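Feltum Manipulation Group — notes of the meeting held February 6, 2019

Valentin opened by thanking everyone for coming out in the sleet, and then we went straight to the mug study, as most of us had been looking forward to it all week.

1. Grasping results
Kvido Hrnčiar took us through the latest run on the small arm. The policy was trained on 298 demonstrations and tested over 375 attempts, with the mug's starting position drawn at random each time. 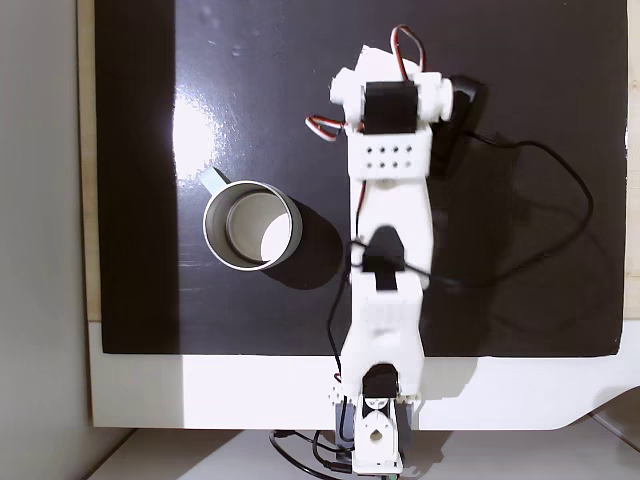
Handle-first approaches still do noticeably better than rim-first ones, and Kvido feels (warmly seconded by Valentin) that we should report the two separately. There was a long and friendly discussion of whether reflections are confusing the policy. Kvido would like to repeat the test on a matte surface before we say anything in print.

2. Simulation
Valentin Bălan has almost 3000 simulated episodes in Hustden ready to mix in with the real ones. He asked for patience with the servo lag model — it is better than it was in August, but the elbow still overshoots.

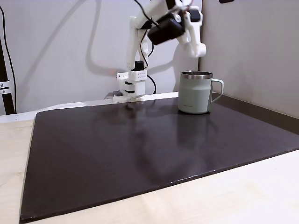

Agreed to try a mix on 16 fixed start positions first and compare with the real-only policy.

3. Actions
Kvido: matte surface test, split table of results.
Valentin: elbow lag, then the mixed training run.
Draft for the Vasseur workshop: held over to next time.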